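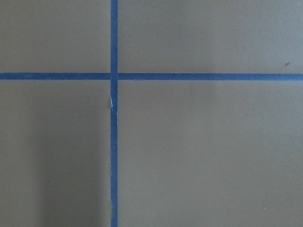 August 21, 2018

I have fallen completely for blue painter's tape. I bought a roll in April for doing the skirting boards, used a quarter of it, and it has been sitting in the kitchen drawer with the dead batteries ever since. Then last week I was moaning to Benedita about my worktable (again) and she said, why don't you tape it up into sections, like they did on the benches at her old print shop? So I did, and I'm so pleased with it that I've been going in to look at it with my coffee.

A bit of background if you're new. I make small books and boxes, mostly for friends, and I do it all on one table in the back bedroom. The table is 170 cm long, which sounds generous until you've got covers drying, a stack of folded pages, the glue pot and a plate of toast on it. Everything creeps. I once glued a lovely bit of endpaper to a gas bill!

So now there are two lines of tape, one across and one up and down, crossing well off centre. I didn't want four equal squares. The small section at the top left is for needles, thread and the bone folder, the bits I lose. Next to it is glue. The long one down the left is for pages waiting to be sewn, and the big one is where I work, and nothing is allowed to live there overnight. That last rule has survived five days so far.

A few things I picked up while doing it, in case you fancy having a go:

Wipe the surface first and let it dry. I was impatient on my first try and the tape just slid about and sulked.

Put the crossways strip down first and run the other one over the top in a single length. I tried doing it in four short pieces that met in the middle and it looked awful, all little gaps.

Pull out more than you need, hold it tight and lower it. Don't press as you go, or it wanders. Mine still wanders a bit in the lower half and I've decided I like it. The crossways one isn't dead level either. Thierry came round on Sunday and offered to fetch a spirit level, bless him, and I said absolutely not.

There's also a tiny pale nick in the edge just under where the strips cross. I could redo it, I suppose, but it would mean lifting the whole length, and the tape's job is to tell me where the glue goes, which it manages perfectly well with a nick in it.

What I love most is how well the blue shows up. The surface is a dull greyish olive sort of colour, lovely and restful to work on, but everything used to melt into it by the evening. Now I can see my sections from the doorway. And if I change my mind (I will, I want more room for glue already) I can peel it up and start again for pennies.

Benedita reckons I'll have taped the whole flat by Christmas. The bathroom shelf is looking at me, and I have had thoughts about the fridge.

Next job is the Matos box, the one with the little drawer I've been promising since spring. I've cut the boards and they're in the wrong section already. If anyone has a good way of lining a drawer without the corners bunching up, please leave me a comment!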